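Zarnham Neighborhood News
Changes to household recycling and the swap shelf

The new collection schedule for Zarnham and Sistham starts on 12 July 2025. Everyone on the two routes should have a card in the mail by now. If yours is missing, pick one up at the Bélanger Street office, where they are kept in the rack by the door.

The main change is that paper and containers will be picked up separately. Paper and flattened cardboard go out one week, cans, jars and plastic the next. The truck used to take everything in one load, and too much of the paper was getting soaked by what was left in bottles. The sorting plant at Sorkberg turned away 19 loads last year for that reason, and the town paid for each of them to go to landfill.

You do not need to buy new bins. Any open container will do for paper as long as one person can lift it. Glass should still go in the hard-sided bin you have now. Rinse jars, but don't bother soaking off the labels. Lids go back on plastic bottles. Metal lids from jars go in loose.

Pizza boxes are the question we get most. A clean lid can go with the paper. The greasy half goes in the trash, or in your compost if you have one.

Sorting at home

A lot of people have asked how to keep two kinds of recycling apart in a small kitchen. Plastic baskets with slotted or perforated sides are cheap and easy to hose down, and if you get them in different colors the whole household can remember which is which. Keep one for paper, one for containers, and one for things that have to be taken somewhere, such as batteries and light bulbs. A table or shelf near the back door is the best spot if you have the room.
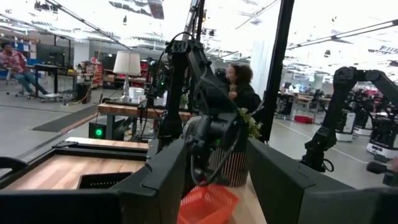
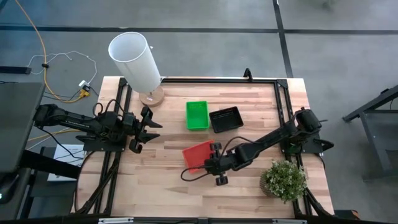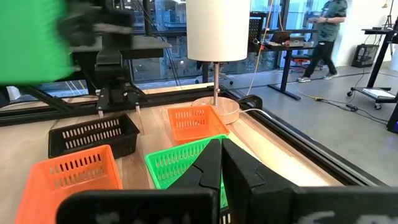

What still can't go in the bin

Plastic bags remain the biggest problem. They wrap around the sorting belts and the whole line has to stop. Please take them back to the grocery store or put them in the trash. The same goes for garden hose, rope and strings of lights.

Batteries should never go in either bin. There was a small fire in one of the trucks in June, and the crew had to empty the load onto the road to put it out. Tape over the ends and bring them to the office.

Paint is accepted at the Sorkberg plant only, in the original can with the lid on. The limit is 2 cans per visit. Dried-out latex paint can go in the regular trash with the lid off.

Swap shelf reopens

The swap shelf at the Sistham hall is open again after the floor repairs. It takes housewares, books, lamps in working order, plant pots, baskets and small tools. It does not take clothing, mattresses, car seats or anything with a frayed cord. Please leave items inside the hall and not on the steps, even if the door is locked when you come by.

Diane Cormier is looking after the shelf this summer and would like to hear from anyone with a pickup who can haul leftovers to Sorkberg once a month. The town covers gas. Leave a note for her at the office.

Compost bins

We ordered 200 backyard compost bins in the spring and a few are left. They are free to any address on the two routes, one to a household. They come flat and need a screwdriver to put together. Bring a piece of mail with your address on it.

The next newsletter will have the leaf pickup dates and the winter hours for the Sorkberg gate.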